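Publié le jeudi 30 janvier 2020
Par Ghada Darwish

Prêtez-nous vos mains : je cherche des gens pour apprendre des gestes à un bras robot

Bonjour à toutes et à tous ! Je m'appelle Ghada, je coordonne les séances de démonstration du projet Floltine, et je cherche du monde pour les semaines qui viennent. Des gens patients, curieux, qui aiment bien ranger une table (ou qui détestent ça, on prend aussi), et qui sont libres en journée ou en début de soirée à Skukholm.

Le travail consiste à piloter un bras robot à distance pour lui montrer des gestes du quotidien. On attrape un gobelet, on le pose ailleurs, on pousse un mug sans le renverser, on glisse quelque chose entre deux objets qui gênent. Vous faites le geste, le bras le suit, l'ordinateur enregistre la trajectoire, et on recommence avec les objets un peu déplacés. Ensuite c'est à l'équipe de Sirnside de se débrouiller avec tout ça pour que le bras finisse par y arriver seul. Nous, à Skukholm, on s'occupe de la première moitié de l'histoire, et c'est à mon avis la plus amusante.

Je précise tout de suite, parce que la question revient à chaque appel : non, il ne faut pas savoir programmer. Je ne programme pas moi-même, ou si peu que ça ne compte pas. Ma formation, c'est l'ergothérapie, et je suis arrivée là en répondant à une annonce qui ressemblait beaucoup à celle-ci.

On travaille sur une table en bois clair, pleine de nœuds, avec un fond d'objets ordinaires qui restent au bord pendant qu'on manipule devant. Un globe en liège perché sur un pack de conserves, une bonbonne d'eau, une boîte de mouchoirs à fleurs. Il faut apprendre à faire passer la pince au milieu de ce petit monde sans rien accrocher, et je vous promets que la première fois qu'on y arrive on est très fier !
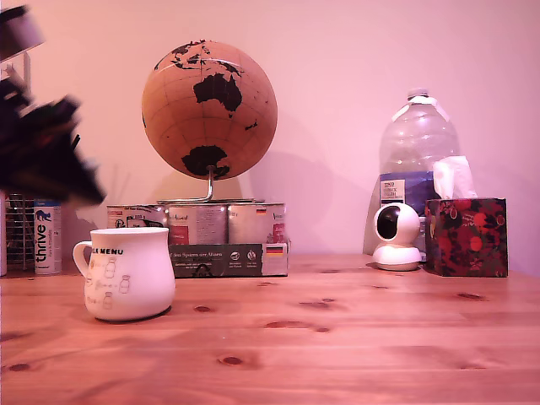 Comment se passe une séance

Une séance dure deux heures, pause comprise. Vous arrivez, on prend un thé, je vous montre la commande (une poignée que l'on tient dans la main dominante, avec une gâchette pour ouvrir et fermer la pince) et vous vous échauffez pendant un petit quart d'heure, sans enregistrement. Personne ne regarde vos essais à ce moment-là, vous pouvez faire n'importe quoi dans les limites de la zone de sécurité.

Puis on commence les vraies prises. Je tire une fiche, par exemple « déplacer le gobelet à droite du mug », je dis « prêt », vous dites « prêt », et c'est parti. Une prise dure le temps qu'elle dure. Si vous hésitez au milieu, vous hésitez, ce n'est pas grave. Si vous lâchez l'objet, on garde aussi, avec une étiquette « raté ». Manríquez, notre ingénieur, tient énormément aux ratés, il nous gronde quand on en jette un.

Entre deux prises, c'est moi qui replace les objets, ou bien vous si vous avez envie de vous dégourdir les jambes. Le bras est alors en pause, voyant orange, et on n'entre jamais dans sa zone tant que le voyant n'est pas orange. C'est la seule règle sur laquelle je suis vraiment pénible.

Chaque participant enregistre 100 démonstrations réparties sur plusieurs séances. À ce jour nous en avons 3 435 en tout et Sirnside en réclame encore, surtout avec des personnes qui n'ont jamais touché à ce genre de commande. Les débutants ont des gestes plus variés, ils arrivent par le côté, ils s'arrêtent, ils corrigent. Au bout d'un moment, nous autres habitués, on fait tous pareil.

Piloter à distance ou guider à la main

Il y a deux façons de montrer, et vous essaierez les deux.

À distance, vous êtes assis au poste, à côté de la table, avec la poignée. Le bras reproduit vos mouvements avec un tout petit retard auquel on s'habitue vite. Ce qui surprend, c'est qu'on ne sent rien au bout des doigts : il faut regarder la pince pour savoir si elle tient. Mon conseil aux nouveaux est de descendre lentement, d'ouvrir grand, de s'arrêter juste au-dessus de l'objet, puis de fermer. On a tendance à foncer – moi la première – et c'est comme ça qu'on couche un gobelet.

À la main, on met le bras en mode souple et vous le tenez directement par le poignet pour l'emmener où il faut. C'est plus physique. On sent le poids, les articulations qui résistent un peu dans certains angles, et on finit la demi-heure avec les épaules qui tirent, alors on n'en fait jamais plus d'une par séance. En revanche, pour les gestes fins près d'un objet, beaucoup de gens préfèrent.

Le gobelet en carton, avec son couvercle, est devenu une sorte de bizutage. Il est petit, léger, et il suffit de serrer de travers pour qu'il file. Mettez-le vers l'avant de la table, près du mug, et vous avez déjà un exercice intéressant : de quel côté arriver, à quelle hauteur passer, à quel moment tourner le poignet. Il n'y a pas de bonne réponse, et c'est pour ça qu'on veut beaucoup de mains différentes.

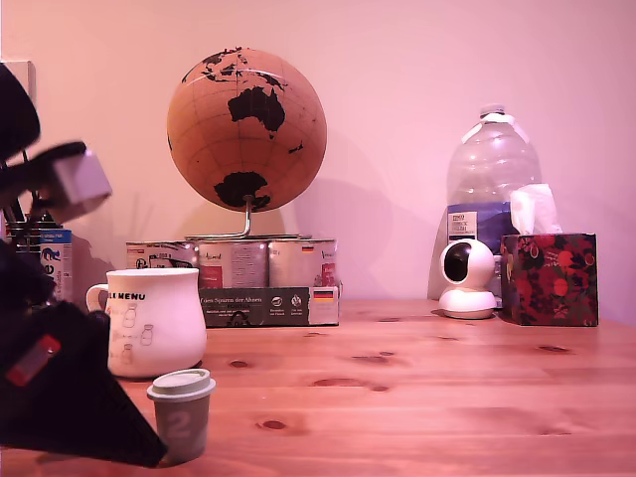
Le bras en mouvement, tout près du petit gobelet marqué d'un 2.

Qui je cherche

Toute personne majeure, sans limite d'âge dans l'autre sens. Nous avons eu des étudiants, une dentellière à la retraite (les plus belles trajectoires de la saison, je le dis sans hésiter), un conducteur de grue qui trouvait tout beaucoup trop petit. Les gauchers sont très attendus ! J'ai une poignée pour gaucher qui dort dans un tiroir et ça me fait de la peine.

Il faut pouvoir rester assis une quarantaine de minutes d'affilée et distinguer de petits objets à un mètre, avec ou sans lunettes. Si vous avez une mobilité réduite d'un bras ou d'une main, écrivez-moi quand même, on regardera ensemble. La commande se règle en hauteur et en sensibilité, et j'ai quelques idées de montage que je serais ravie d'essayer.

Le français ou l'anglais conviennent pour les consignes. Mon norvégien est encore en travaux, mais Manríquez se débrouille bien.

En revanche, si vous travaillez déjà tous les jours avec un bras télécommandé, je vais plutôt vous garder pour la seconde vague.

Ce que vous recevez

L'indemnité est de 100 euros par série complète, versée par virement à la fin de votre dernière séance. Si vous arrêtez en route, vous êtes payé au prorata des prises enregistrées, ratés compris, et je ne vous demanderai pas pourquoi. Les trajets en bus sont remboursés sur présentation du ticket, pensez à le garder, je ne peux rien faire sans lui.

Il y a du thé, du café, et souvent des biscuits à la cardamome quand c'est moi qui suis passée au magasin.

Ce qu'on enregistre

Les mouvements de la poignée, ceux du bras, et les images de la table prises par les caméras. Elles sont orientées vers le plan de travail. Il peut arriver que vos mains passent dans le champ, en particulier pendant le guidage à la main, et le formulaire que vous signez au début en parle en détail. Votre nom n'est pas rattaché aux fichiers, vous recevez un code. Vous pouvez demander le retrait de vos prises jusqu'à l'envoi du lot à Sirnside, et je vous donne la date d'envoi par écrit au premier rendez-vous.

On préfère que vous veniez sans bagues ni gros bracelets, et avec des manches qui se retroussent. Cheveux longs attachés pour le guidage à la main.

Un poste à mi-temps, aussi

Je glisse ça au milieu des candidatures de participants parce que c'est la même équipe : il nous faut une personne à mi-temps pour m'aider à animer les séances. Accueillir, expliquer la commande, replacer les objets entre les prises d'après les fiches, noter ce qui s'est passé (« pince trop basse », « a changé d'avis au-dessus du mug »), lancer et arrêter l'enregistrement. Il faut aimer les gens, supporter la répétition et écrire lisiblement, car on tient encore un cahier en plus du logiciel et je refuse de l'abandonner. Le contrat est de six mois, renouvelable. La formation se fait avec moi, sur place, la première semaine.

Une lettre de motivation n'est pas nécessaire. Racontez-moi en quelques lignes un travail où vous avez dû montrer un geste à quelqu'un, et comment vous vous y êtes pris. Une pâte à tarte, un nœud, un créneau en voiture, tout m'intéresse.

Pour s'inscrire

Écrivez à l'adresse du projet Floltine ou passez au local de Skukholm, entrée côté cour, deuxième étage, en sonnant bien longtemps (la sonnette est faible et le compresseur du voisin couvre tout). Dites-moi simplement vos disponibilités, votre main dominante, et si vous préférez le matin ou la fin de journée. Je réponds moi-même à tous les messages, en général sous deux jours, un peu plus lentement quand le bras est en calibration.

Si vous hésitez, venez d'abord regarder une séance. On met une chaise derrière le poste, vous restez le temps que vous voulez, et si l'envie vous prend je vous laisse la poignée pour quelques essais.

À bientôt j'espère !

Ghada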